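okay so October is apparently the month I deal with the clothes chair. you know the chair. mine has been under there since spring and I have sat on it maybe never

doing all of it on the bed tonight. everything gets folded or it gets a hanger, no third pile. I have said this before, I know!!

first find: the Sivelano scarf I told everyone I'd lost on the bus. it was under two sweaters. sorry to the bus

for the people who asked last time, my drawer situation is one Itik dresser, narrow, the kind where the bottom drawer only opens if you lift it a little and talk nicely to it. so things have to be folded long and skinny or they don't go in

cotton tees are easy. fold in the sides, fold up the bottom, done, I could do 100 of those with the TV on (I had the TV on)

jeans, also easy. jeans basically want to be folded

slippery stuff is where I lose my mind. anything shiny. you get one side flat and the other side goes sliding off like it has somewhere to be

what kind of works for me: lay it face down, smooth it from the collar out with your whole forearm, then bring the sides in long before you even think about going crosswise. and press, don't pull. pulling gives you those diagonal wrinkles that never leave

someone at Clundinier (the dry cleaner by my old place, miss them) told me to put a sheet of tissue in the fold. I do this when I have tissue. I never have tissue

also do it on the bed and not the table. a quilt has a bit of grip to it, a table is an ice rink

speaking of which my comforter is shedding threads again, right in the middle. I keep telling myself I'll snip them and sew the spot down and then I get in bed instead. if anyone has a good way to fix a frayed bit on quilting without it puckering please tell me, I'm a straight-line-only sewing person

break for dinner. Mughal had the lamb thing back on the menu so this was a long break

back. sweaters done, tees done, socks are in a bag and we're calling that done

last thing on the bed is the light blue pinstripe one and it's being exactly as annoying as you'd expect. top edge is nice and square, you can see the seam and the little pocket flap and everything. bottom half is a mess of creases with a big puffy bit and it's drooping down past the edge of the mattress
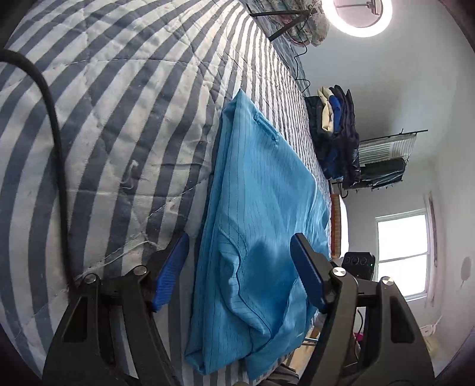
anyway I'm giving it one more go and then it gets a hanger, and the chair gets to be a chair until at least the weekend. send thread advice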